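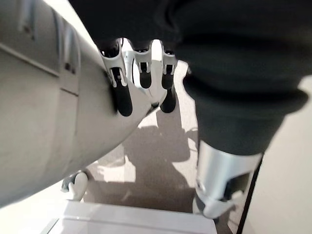 In Defense of the Small Drawer
by Viera Hrnčiar

I have moved house 8 times, and on each occasion I have been told by a well-meaning person to buy bigger storage. Big bins. Big trunks. A bench with a lid that lifts up, so that guests may sit on your winter hats. I followed this advice into my forties and I would like those years back.

A big container is a hole with good manners. You put the tape in, and the tape goes to the bottom, where it meets the other tapes. In November I went looking for a 2-inch paintbrush in a trunk the size of a calf and came up with three extension cords and a recorder from fourth grade. I bought a new brush. It now lives in the trunk, I assume.

My friend Damian Eberhard disagrees with me on all of this. He lives out in Dastthorpe in a house with a pantry you could park in, and he says small drawers are for people who enjoy labeling. I do enjoy labeling. I don't see why that should count against me.

The case for shallow

A stack of shallow drawers limits what a person can do to herself. You can't lose a stapler in one. You can't put a waffle iron in one either, though I have tried, and the resulting noise was heard by the downstairs neighbors. When the drawer is full it stops closing, and that is all the household management I have ever needed.

I am partial to the kind with light blue fronts and white everything else, on casters. Blue hides fingerprints slightly better than white does and looks a good deal less like a dentist's office. The pull should be a slot set into the front. Handles that stick out are there to catch your cardigan, and I have lost two pockets to them.

Then there is the matter of keys. I used to think a lock on a rolling cabinet was comical, seeing that a determined thief could simply roll it away. I have come around. Most people with such a lock leave the keys sitting in it forever, and I do too, and I find it soothing. The thing could be locked. It has chosen to trust us.

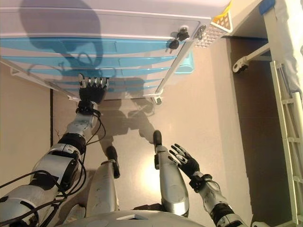

What goes on top

Nothing should go on top. I say this as a woman with a plastic basket on top of hers, the perforated sort, which holds whatever was in my hand when the phone rang. Zdeňka Kubíček, who taught me bookkeeping and much else, held that any flat surface at waist height fills up within 52 hours. I have never had one hold out that long.

So allow one basket and be strict about it. Mine gets emptied on Sunday evenings into the drawers where its contents belonged all along. Last week it yielded a tape measure, a birthday candle, and Damian's spare reading glasses, which he had been blaming on me. I put them in the third drawer down. He can come and get them when he takes back what he said about labels.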